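关于Brulbridge诊所病历系统停用事宜的记录

本件由Brulbridge联合诊所信息科归档，编号137。

Rostus诊疗管理系统自启用以来，承担本诊所预约、处方、收费及药品入库四项业务。经院务会议决定，该系统于2023年5月22日零时停止写入，全部数据移交Harju平台。移交工作由信息科档案员Rosario Russo负责。 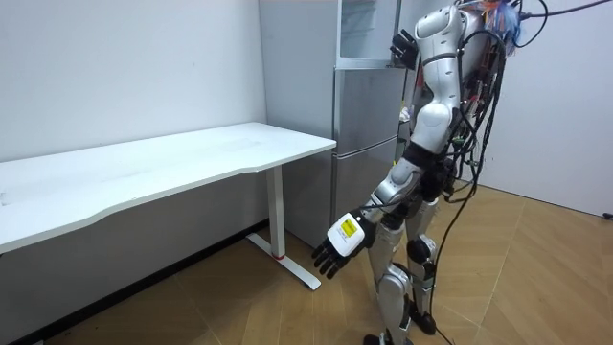
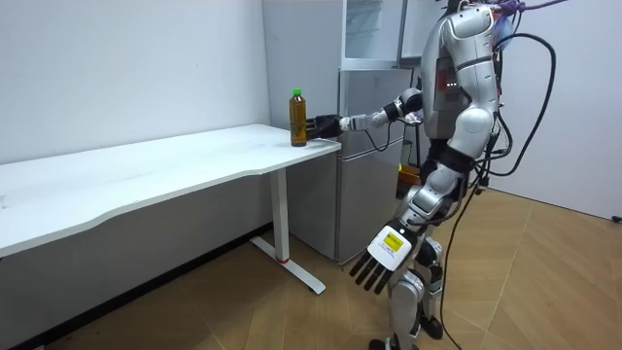

移交范围为在册病历1,999份。按照规程，每份病历须由新旧两套系统分别输出摘要，逐项比对，相符者签章，不符者退回原科室说明。至停用前一日傍晚，签章病历已达1,998份，余下一份编号为94。

94号病历无姓名，无出生年月，无诊断。登记科室一栏填写“Dendberg”。本诊所从未设立该科室，所辖各分诊点亦无此名称。病历内共有预约五次，均在九月，每年一次，时间均为下午最后一个号。每次预约状态为“已到诊”，收费为零，处方栏仅有一行文字：“嘱其按时回家。”

Russo依规向各科室发函询问。内科复函称不知情。口腔科复函称不知情。药房复函称，该处方不涉及药品，不属药房管辖。收费处复函最长，认为零元亦为一笔账目，应当附有凭证，请信息科补交。

Russo遂调阅操作日志。五次记录均由同一账号录入，账号所有人为原挂号员，已退休，人事档案中未留电话。Russo按所留地址寄出公函一件，询问Dendberg为何处，患者为何人。

停用前两小时，值班室转来复函。信纸为旧式处方笺，全文如下：

“信息科台鉴：来函敬悉。Dendberg为先夫故乡，现已并入邻镇，地图不载。先夫去世后，每逢九月其忌日，我常在窗口坐至闭门以后，不愿离去。系统规定，无预约者不得滞留候诊区，故为自己挂号一次，以符规定。处方系当年值班医师口述，由我代录。所占号源，均为当日无人预约之号，未曾妨碍他人就诊。如须补缴费用，请示知数额。”

Russo将复函阅读两遍，登记收文，随后打开比对表。新旧两份摘要逐字相符。不符之处仅在科室一栏，Harju平台不接受目录以外的科室名称，系统提示：请选择有效科室，或删除本条记录。

二十三时四十分，Russo提交科室目录变更申请一份，事由填写“历史数据沿用”，申请增设科室一个，不设床位，不设人员，每年九月开放号源一个。值班主任询问该科室收治范围，Russo答，按原处方执行。主任签字。

零时整，Rostus系统停止写入。移交清单载明：应移交1,999份，实移交1,999份，退回零份。

收费处所需凭证，以复函原件代替，附于本件之后。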